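Prerkex Cell Planner review: four months in

I bought a seat of Prerkex in May, mostly out of frustration. We're a 16-person shop in Winis making display stands and shelf parts, and we have one robot cell that loads bar stock and plugs in a test lead. One cell! You'd think that would be easy to look after, but every time we changed a part I lost a couple of evenings to jogging the arm around with my nose against the guard, trying to see what the fingers were going to hit.

So the idea of building the whole cell on a laptop first and wrecking it there instead was pretty appealing. Evbridge wants $400 a year for the single seat, and there's a trial that lasts long enough to do something real with it (I used mine up importing the table wrong three times).

Getting started is okay. The installer is quick and the arm library is decent, but our Hinds gripper wasn't in it, so I had to bring in the CAD for the body and fingers and tell the program which bits move. That took me a whole afternoon. The manual covers it in half a page and skips the part where you set the finger stroke, and if you leave that alone you get the default, and the default is in the wrong units. I wrote to support and Darcy McAlister there got back to me the same morning with a file that just worked. I've kept that file in three places.

Once the gripper is in, the daily work is nice. You drop in your table, your fixtures and your part, then put a camera anywhere you like, including down by the fingers where you'd never get your head in real life. I leave the materials plain and give the parts loud colors. It looks a bit like a toy and I can read it much faster.
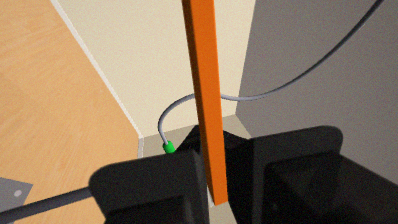 Cables are the reason I'd tell a friend to buy it, and also the thing I have the most complaints about. You set a start point, an end point and a stiffness, and the program works out how the thing hangs. For our layout I went in thinking the lead would lie flat on the table and stay out of everybody's way -- nope. It comes sweeping down behind the orange bar, arches up on the other side and hooks over into that little green connector, and the bottom of the connector is already hidden by the left finger. From that angle I can't tell how much clearance I have under there, so I learned to save a second view from the opposite side before trusting anything. I also moved the cable's anchor 60 mm farther from the gripper in my plan, and I wouldn't have thought to try that standing at the real cell with a wrench in my hand.

What bugs me is the stiffness setting. It's a slider with no units on it, just "soft" at one end and "stiff" at the other. I ended up holding our actual lead out over the edge of a bench, measuring the droop, and fiddling with the slider until the model drooped the same. Fine, but put a number on it, please. And if you change the cable's diameter the slider jumps back to the middle without telling you.

The other gripe is speed. With the cable turned off, a full cycle plays back smoothly on my laptop, which is not new. With it on, I waited 58 seconds for one pass. I've gotten into the habit of turning the cable off while I sort out the approach points, then switching it on and going for coffee.

Maintenance planning is a smaller feature and I nearly ignored it, but I'm glad I didn't. You can attach notes to any part in the model, so the finger pads have their bolt torque and the date I last swapped them, and the cable has its part number. When a pad wore through last month I opened the model and had everything I needed to order. There's a checklist printout too. The font on it is tiny, and you can't change it.

Would I renew? Yes. If your cell only picks up boxes and puts them down, I think it's a lot of money and you could probably manage with the free viewer. If you've got anything floppy near your gripper, get the trial, bring in your own fingers on day one and email Darcy about the stroke setting before you lose an afternoon to it like I did.

Four stars. I'd give it the fifth for a cable slider with units.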